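Heteck Tischinventar - Alltagsgegenstände, Teilbestand Marnville

Liesmich zur Ausgabe 3

Inhalt

Der Teilbestand Marnville verzeichnet Alltagsgegenstände, wie sie auf Tischen, Ablagen und Küchenzeilen herumstehen. Er umfasst 383 Einträge. Jeder Eintrag steht für genau einen Gegenstand und hat eine Kennung, eine Bezeichnung, eine Kategorie und einen Ablageort. Dazu kommt ein freies Bemerkungsfeld, das in den meisten Fällen leer ist.

Die Liste ist als Nachschlagewerk gedacht. Wer einen Tisch neu zusammenstellt oder nach dem Aufräumen prüfen will, ob alles wieder in der richtigen Kiste liegt, findet darin die Bezeichnungen, die wir intern verwenden. Für Preisvergleiche oder Materialkunde taugt sie nicht.

Dateien

gegenstaende.csv - die Hauptliste, eine Zeile pro Gegenstand
kategorien.csv - Kürzel und Klartext der Kategorien
ablage.csv - Kisten und Regalfächer
aenderungen.txt - Änderungen seit Ausgabe 2

Alle Dateien liegen in UTF-8 vor, Trennzeichen ist das Semikolon. Umlaute sind ausgeschrieben. In Ausgabe 1 stand noch ae, oe, ue; wer alte Auswertungen weiterverwendet, muss die Bezeichnungen einmal abgleichen.

Felder der Hauptliste

kennung: Buchstabe der Kategorie und laufende Nummer, zum Beispiel B100. Kennungen werden nicht neu vergeben, auch wenn ein Gegenstand ausgemustert ist.
bezeichnung: kurze deutsche Bezeichnung im Singular, Farbe nachgestellt, also "Korb, rostrot" und nicht "rostroter Korb".
kategorie: Kürzel aus kategorien.csv.
ablage: Kiste oder Fach. Leer, wenn der Gegenstand fest auf einem Tisch bleibt.
bemerkung: Schäden, fehlende Deckel, Verwechslungsgefahr.

Kategorien

Es gibt 5 Kategorien:

B - Behälter und Trinkgefäße (Becher, Flaschen, Körbe, Kartons)
K - Küchengerät (Kellen, Schöpfer, Siebe, Löffel)
L - Lebensmittel (Obst und Gemüse)
D - Dekoration (Topfpflanzen, Blüten, Figuren)
S - Sonstiges (Schreibzeug, Tafelwischer, Halterungen, kleine Stative)

Kunstpflanzen gehören zu D, auch wenn der Topf für sich genommen ein Behälter wäre. Leere Verpackungen gehören zu B, solange sie stehen bleiben und man etwas hineintun kann. Zusammengefaltete Kartons führen wir nicht.

Bei Gegenständen mit Deckel gilt der Deckel als Teil des Gegenstands. Fehlt er, steht das im Bemerkungsfeld, die Kennung bleibt gleich. Sets werden aufgelöst: Drei gleiche Becher sind drei Einträge mit drei Kennungen.

Farben

Farbangaben wurden bei Tageslicht nach Augenmaß vergeben. Für Mischtöne gibt es eine kurze Liste erlaubter Wörter (rostrot, petrol, türkis, rauchgrau, creme). Bei zweifarbigen Gegenständen steht die größere Fläche zuerst. Das ist bei Kinderflaschen mit Aufdruck nicht immer eindeutig, hier bitte im Zweifel die vorhandene Bezeichnung übernehmen und keine zweite anlegen.

Zusammenstellungen

Eine Zusammenstellung ist eine Auswahl von Gegenständen, die gemeinsam auf einem Tisch stehen. Sie soll gemischt sein, also nicht nur Geschirr oder nur Dekoration. Choo ist der Arbeitsname für die gemischten Tische: ein Korb, etwas zum Trinken, ein Küchengerät, ein Stück Obst, eine Pflanze und dazu ein paar Dinge, die man in einer Küche eher nicht sucht, etwa ein Tafelwischer. Flaschen stehen meist weiter hinten oder seitlich, flache Teile liegen frei.

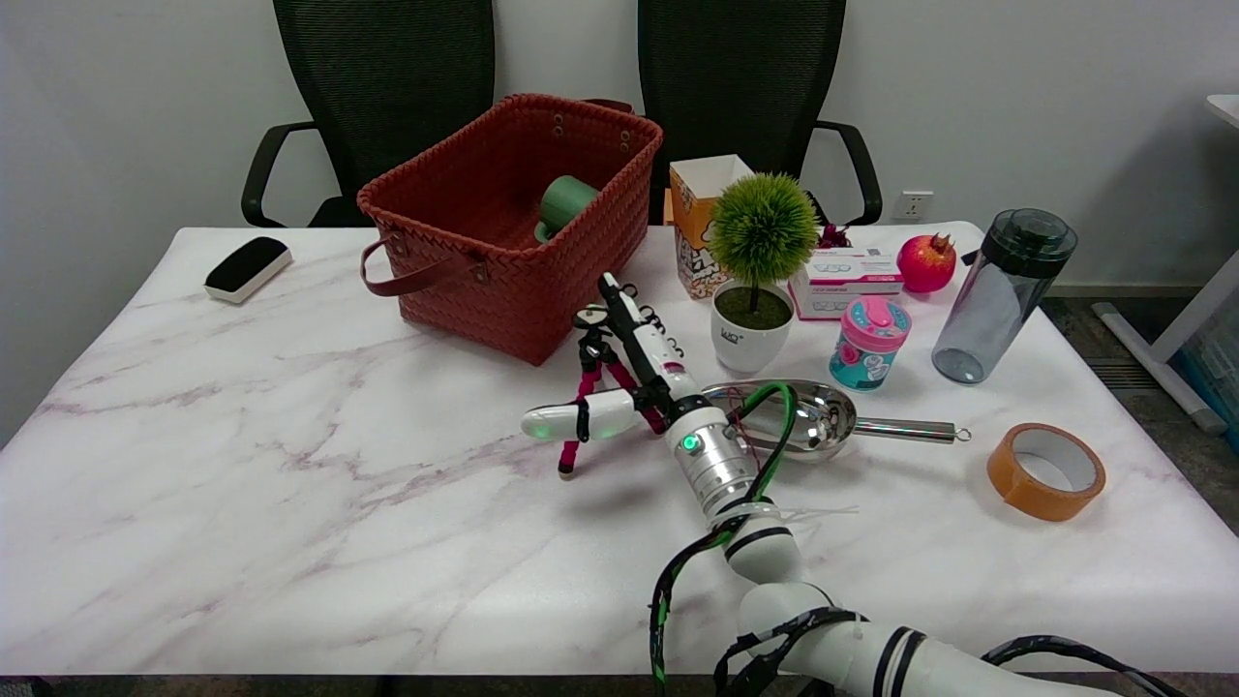

Was in einem Korb liegt, bekommt trotzdem einen eigenen Eintrag. Der Korb selbst wird ohne Inhalt erfasst. Beim Abräumen zuerst den Korb leeren, dann die Teile nach Kategorie in die Kisten sortieren. Frisches Obst geht nicht in die Kiste, sondern zurück in die Küche; im Feld ablage steht dafür "frisch".

Kellen und Schöpfer mit Aufhängeöse kommen an die Hakenleiste, alle anderen liegend ins Fach K. Trinkflaschen vor dem Wegräumen ausleeren und offen trocknen lassen.

Bekannte Lücken

Bei den kleinen bedruckten Schachteln fehlen zum Teil genaue Bezeichnungen. Sie laufen unter "Schachtel, bedruckt" mit Farbangabe, und das führt zu Doppelungen. In Ausgabe 3 sind die auffälligsten bereinigt, der Rest kommt später.

Maße fehlen ganz. Gewichte waren in Ausgabe 1 vorhanden, wurden aber mal mit und mal ohne Inhalt gewogen und sind deshalb gestrichen.

Der Bestand aus Grirgate ist nicht enthalten. Er wird mit anderen Kategorien geführt und lässt sich nicht ohne Weiteres anhängen - vor allem die Dekoration ist dort über drei Gruppen verteilt.

Änderungen und Korrekturen

Korrekturen bitte mit Kennung und Feldname melden, pro Gegenstand eine Zeile. Neue Gegenstände werden montags eingetragen. Bis dahin liegen sie in der Kiste "Eingang" und sollen noch nicht auf die Tische.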